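Ullircombe Residents' Newsletter
Housing and Wellbeing

Changes to Linen Service and Medication Storage, Effective February

The Residential Services Office has completed its yearly review of the linen service and of the rules on keeping medicines in residents' rooms. The new arrangements apply to all three buildings and replace the notice posted last spring. Residents are asked to read both parts.

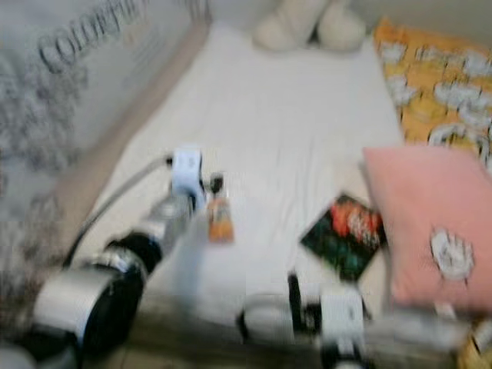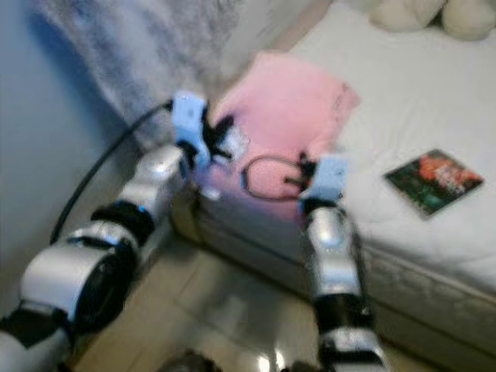
The linen service will move to a fixed weekly schedule at the start of February. Under the present system, residents place a request at the front desk and a clean set is delivered when one becomes available. During the fall this led to waits of up to 3 days, and the Office received a number of complaints on the subject. From February each floor will have one set morning for linen exchange, and the schedule will be posted beside the elevators. Beds should be cleared before 9 a.m. on the morning of exchange. Clothing laid out on the sheet, such as the pink garment in the second picture, should be moved to a chair or closet, as items gathered up with the bedding are sent to the outside laundry and may take a week or more to come back. Small articles are also easily lost in this way. The Office holds a box of unclaimed belongings from the past year, including eyeglasses, two hearing aid cases and a good many single socks, and residents may ask to look through it at any time during desk hours.

The laundry contract has been awarded to Santoso, which already handles table linen for the dining room. Each resident will receive 2 full sets of bedding, marked with the room number on an inside hem. Residents who prefer to use their own sheets may continue to do so. These should be labeled before they are handed in, and labels are available at the front desk at no charge. Blankets and quilts are not part of the weekly exchange and will be collected twice a year. Residents who need an additional set for medical reasons should speak with the floor nurse, who can approve the request directly.

Turning to medicines, the Office reminds residents that prescription items kept in private rooms must be stored in the locking drawer of the nightstand. In the course of the review, 229 rooms were visited with the consent of the residents concerned. In 29 of them the drawer was found to be out of order, in most cases through a missing key. Replacement keys have been ordered from Marex and will be handed out by floor. A resident whose drawer does not lock should notify the front desk and, in the meantime, may leave medicines at the nursing station.

Unused or expired medicines should not be placed in the trash or flushed. A return bin is located outside the nursing station in the main building, and its contents are removed monthly. Residents should black out their name and prescription number before placing a bottle in the bin.

Questions about the linen schedule may be directed to Adi Manurung, Residential Services. Questions about medication storage may be directed to Yolandi Hlongwane, Nursing Coordinator, who will also be available in the Brevora Room on the first two mornings of the new schedule. Large-print copies of this notice may be obtained at the front desk.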